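I keep telling people I'm going to write up the Drindano trip and then I don't, and now it's December and half of what I remember is food. So tonight it's just going to be bits and pieces about the town, in the order they come back to me, and if I get a bus number wrong please be kind.

We got in on the late bus from Bernimach, which takes the long road because the short one was shut (it was shut the last time too, and I'm starting to think it has always been shut). The fare is cheap and the seats are what you'd expect for the money. I sat behind a man with a crate of persimmons on his lap and by the second hour he was handing them out to the whole back half of the bus, so I can't complain.

The thing I hadn't understood about Drindano from reading is how steep it is. The sign at the edge of town says population 3,609 and I swear every one of them has better knees than me. There are 103 steps from the bus stop up to the old customs house — the number is painted on the top one, I guess so you know what you've done — and our room was above that again. My suitcase has wheels, ha.

Tibor Jakab had told me to go to the Wednesday market and to be there before 7, and I'm so glad I listened. By the time it's properly light the good cheese is gone and the bakers are already folding up. I bought a walnut bread shaped like a horseshoe, and a jar of something I thought was plum jam and is really more of a pickle. It's great with eggs! I've nearly finished it and have no idea what it's called, because the label is just a drawing of a goat.

Lots of you asked about the customs house. It was built when the river was the border, and for years every barrel and bolt of cloth going upriver had to be carried in one door, weighed, and carried out the other. The ledgers are still there in glass cases. The woman at the desk turned a few pages of a copy for us and read out entries, mostly salt and lamp oil, and one for a single piano that apparently sat in the hall all winter while two families argued over the duty. I could have stayed all afternoon but they close for lunch and they mean it.

We ate at Tsoukalas three nights out of 5, which tells you what you need to know. Get the lamb and the beans. The owner's grandfather came up from the coast to fix boats, and when the boat work dried up he started cooking for the other mechanics, and there are still oars on the wall with names burned into them.
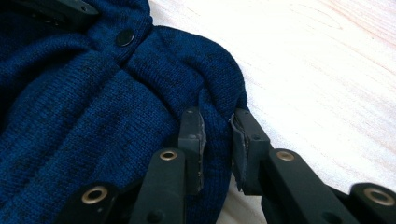

Vol. 5, No. 7

Packing-wise, bring layers. The mornings are sharp down by the water and then you climb a hill and you're boiling by ten. I used the Zollow map everyone recommends and it's good for the footpaths but hopeless for opening hours, so call ahead or ask at the bakery, where they seem to know everything.

I still want to write about the ferry and the little chapel on the far bank, but I need to find my notes first, and they're in the coat I left at my sister's. Next week, probably.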